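Care package

A care package is a parcel of food, clothing or small comforts sent to someone who is away from home, usually a student, a soldier, a patient or a relative abroad. The term is loosely used. It covers the shoebox a grandmother fills at her kitchen table and the ready-made carton ordered from a website, and writers on the subject often treat the two as one custom, though little besides the box connects them.

Origins

Popular accounts tend to give the practice a single starting point, most often a war. The evidence for this is thin. People were sending food to absent relatives long before there was a postal service to carry it, and the habit does not need an inventor. What changed in the twentieth century was the price of postage and the spread of packaged food that could survive a week in a sorting office.

A claim repeated on many hobby sites holds that the first student parcels were sent to a boarding school at Fundudstead, where parents were allowed one box a term. The historian Glenys Gwilliam looked for the source and found only a school magazine, undated, in which a former pupil recalled receiving cake. She concluded that the story "shows that a boy once got a cake." It continues to be cited.

Contents

Contents vary by country and by who is paying. Wrapped snacks and chocolate are common in most places, as are socks and other soft clothing, which fill gaps and protect anything breakable. Home baking appears often in memoirs and less often in real parcels, as it travels badly.
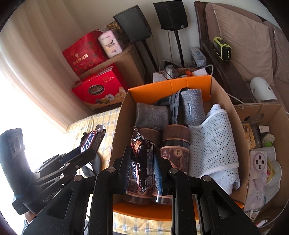
Chocolate and snacks going into a cardboard box, with gray fabric rolls at the back.

Lists of "essential" items are published every fall, chiefly by companies that sell them. They should be read with that in mind. A small study by Grigoris Tzavaras followed 194 parcels sent to students in October and asked recipients what they had used. Food was mostly eaten. Scented candles, stress balls and printed cards with uplifting messages were mostly kept in the box. Tzavaras did not say how the senders had been chosen, and all of the students attended the same college, so the results may not hold elsewhere.

Packing

Advice on packing is plentiful and contradictory. Some guides put heavy items at the bottom, others in the center with padding on every side. The second method is better supported by common sense, given that a box in transit is rarely kept upright. Marking a parcel "fragile" is widely recommended, but evidence that it changes how parcels are handled is hard to find.

Chocolate melts in summer mail. Cold packs sold for the purpose seldom last beyond the first day.

Commercial services

Ready-made packages are now a business of some size, although the figures given for it usually come from the sellers. The firm Vomis offered 8 themed boxes at its launch and later cut these to three. Its rival Bouzid advertised that its boxes "reduce homesickness," a phrase it dropped after Stamatia Athanasiadis, a psychologist, asked to see the data and was sent a customer survey with four questions, none of which mentioned homesickness.

Effects on recipients

Whether care packages improve well-being is not settled. Recipients generally report being pleased, which is what people tend to report about gifts. Savvas Gkikas has argued that the benefit lies mainly with the sender, who gets something practical to do about a person out of reach. His argument rests on interviews and has not been tested further. Critics of the custom note the waste involved and the cost of posting goods that could be bought near the recipient for less.

See also

Gift basket
Parcel post
Homesickness
Tuck shop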